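Relabeling the grasp failures

Thu 10 October

The second round of pick-and-place trials is done. The policy is the same one as last time, trained on 113 demonstrations. The only change is how the failures were used.

Before, a failed episode was thrown out whole. Radu Dumitrescu suggested cutting each one at the last point where the arm was still in a recoverable state and keeping everything before the cut. I wrote a small script for this, called Lisska, that finds the cut from gripper current and wrist velocity. It needs 3 passes over the log and picks a usable point in almost 40 episodes. The rest went by hand, slowly.

Retraining on the extended set reduced missed approaches on small objects. Placement into open containers did not change. Stuart Rowbotham thinks the placement error comes from the overhead view, where the height of a rim is hard to recover, and I have no data against that. The wrist view should help, but the current encoder downsamples it by a factor of 4 and most of the rim detail is lost at that step.

Object positions are randomized by hand between trials. A printed list gives the order.

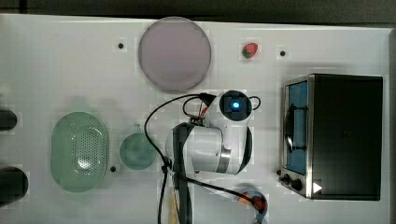 Overhead view of the workspace, with plate, strawberry, colander, bowl and toaster oven.

Next is the full-resolution wrist input, with the cut threshold left as it is. If training time allows, I will run both encoders on the same seeds and post the curves in November.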